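Paltdale, Lot 16

The house was due to the judges at 4 and the water wall was still leaking.

Mirta Bravo lay under the kitchen with a flashlight in her teeth. Thirty-two gallons in the wall, the whole point of the house, sun heats it all day, the rooms drink it back at night. Two years of drawings. Now a drip, right over the battery shelf.

"How bad?" Gunnlaugur Bach, up above, boots on the deck.

"Bad-ish."

"Prultstead's meter says 2,654. Ours isn't even on."

"Stop reading me their meter."

She felt along the pipe. Cold, cold, cold, wet. There. A fitting from the Ardeleanu crate, the cheap ones, she had said so in September. Half a turn with the wrench. Nothing. Another half. The drip slowed, thought about it, came back.

Boots again. Then his face, upside down, sweaty.

"Barna called. They'll lend us a pump if we pull out of the night round."

"No."

"I told them no allready."

She laughed and dropped the flashlight. Had to find the thing by feel, in the dirt, next to somebody's old sandwich wrapper. Tape, then. Ugly blue tape, six wraps, and her thumb on it until the thumb went numb.

"Turn it on."

"You sure?"

"Turn it on, Gunn."

A hum. Floor shaking a little agianst her knees. The water going up past her ear, slow, like a person climbing stairs. She waited for the drip. Counted. Quit counting.

Outside a car door, voices, somebody asking where to leave their shoes.

She stayed where she was. Thumb on the tape. 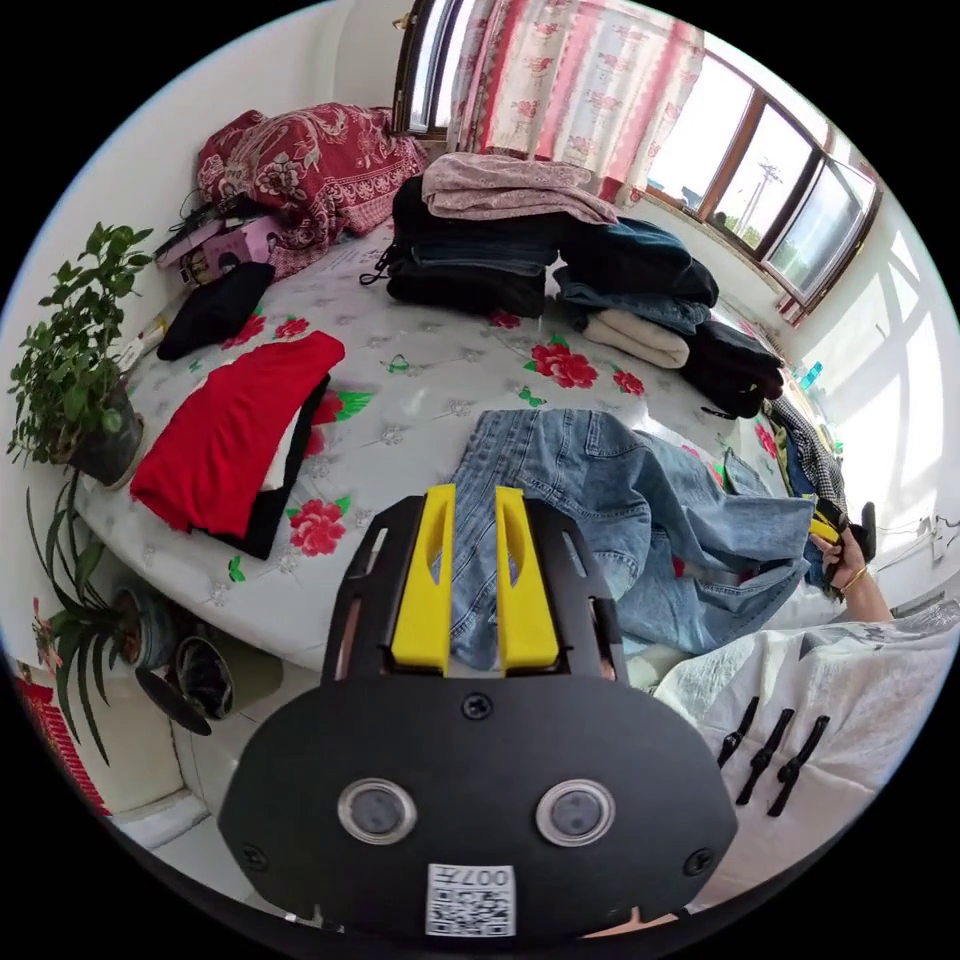
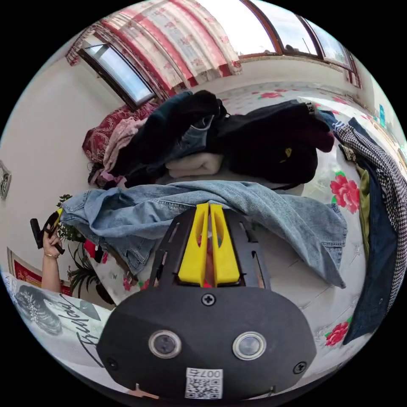 Light blue jeans, floral bedding.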